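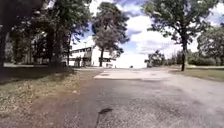 Figure 1. Outdoor test stretch: old asphalt with grass on both sides, a dark patch in front and a pale one farther ahead.

Grurkoto Shared Workshop — Small Rover Build
Handout 5: Finding the edge of the road

In the last handout we finished the chassis and the motor wiring. Now the rover must learn to stay on a paved surface with one camera and no map. Please read these notes before you come to the bench, and bring your own rover with a charged battery.

5.1 What the camera must decide

For each picture, the program gives every cell of the image one of two labels: "drive" or "do not drive". A beginner usually starts with color: gray is road, green is grass. Look at Figure 1 and you will see why this rule is too weak. The pale patch is almost white under the sun, and the asphalt in front of it is much darker. Both must get the label "drive". On the left, the shade of the trees falls over the grass and also over the edge of the road, so one dark area contains both labels.

The left border is also not a clean line. Bare dirt and reddish-brown debris lie over the edge of the pavement. When you mark this border by hand, draw it on the asphalt side of the debris. The small wheels of the Stasa chassis lose grip easily on loose material.

5.2 The dark patch

From one picture we cannot say if the dark shape near the bottom is a hole or a repair with tar. Our camera has no depth. For this course we use the label "do not drive" for every such shape, and the planner goes around it. In Handout 7 we add the distance sensor and come back to this question.

5.3 Far objects

There is a very small dark object near the point where the road disappears. Do not try to label it. Everything in the far part of the image is ignored until the rover comes closer.

5.4 Settings for the first run

Use the Drustus board with the program from Handout 4 and change only these values:

Frame rate: 5 per second
Image grid: 12 rows, counted from the bottom
Rows used for steering: the lowest 5
Training pictures: 200, labeled by your own group

Fix the exposure by hand before you collect the pictures. With automatic exposure, a bright sky makes the ground darker, and the threshold from one place does not work in the next one.

5.5 Bench work

a) Put the wheels on blocks. Play your recorded pictures to the board and watch the steering servo. It should move slowly and without jumps.
b) If the servo shakes, increase the smoothing value one step and repeat.
c) Check the stop button on the Hsueh remote — first with the motors off, then with the motors on.
d) Write the final values on the group sheet.

A group that has not completed point c does not go outside.

For next time: label your pictures and bring the three worst ones, where your program and your hand drawing disagree most.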